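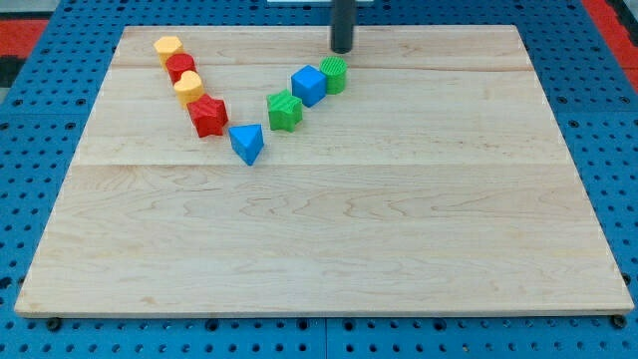 Plastic shape blocks on a pale maple board, with the blue triangle at the point of the V.

Cledero to Supply Shape Block Sets to Preschool Classrooms

Cledero, the maker of early learning materials, announced today that it will supply its Plollex shape block sets to 84 preschool classrooms beginning in November. The sets will be delivered through Yeom, the company's school distribution partner, and will be available to families through the Famer chain of stores later in the season.

Plollex is intended for children in the years before kindergarten. The blocks come in red, yellow, blue and green, and the shapes include stars, cylinders, a heart, a hexagon, a triangle and a cube. Children may sort them by color, match them by shape or lay them out in lines and patterns on a table or board.

"Teachers asked us for pieces that a child can pick up, name and put somewhere on purpose," said Assunta Barbieri, director of learning products at Cledero. "A row of blocks gives a class a good deal to talk about. Which one comes next? Which one has points? We wanted the set to leave room for those conversations."

The classroom program follows a trial in which 413 children used the blocks during morning activity time. Teachers taking part were asked to keep short written notes, and their comments led to two changes in the printed guide. The pattern activities now appear before the counting activities, and the instructions for each have been shortened to fit on a single card.

Each participating classroom will receive five sets, a storage tray and the revised guide. Activity cards show simple arrangements, including straight rows, circles and V shapes, which children can copy and then change as they like. Replacement blocks may be ordered one at a time.

Yeom will contact participating schools directly to arrange delivery. Schools that did not take part in the trial may ask to be added to the waiting list for the spring term.

About Cledero

Cledero designs and sells learning materials for preschools, libraries and homes. Its product lines include Plollex shape blocks and a range of picture cards for early readers.

Media inquiries: Press Office, Cledero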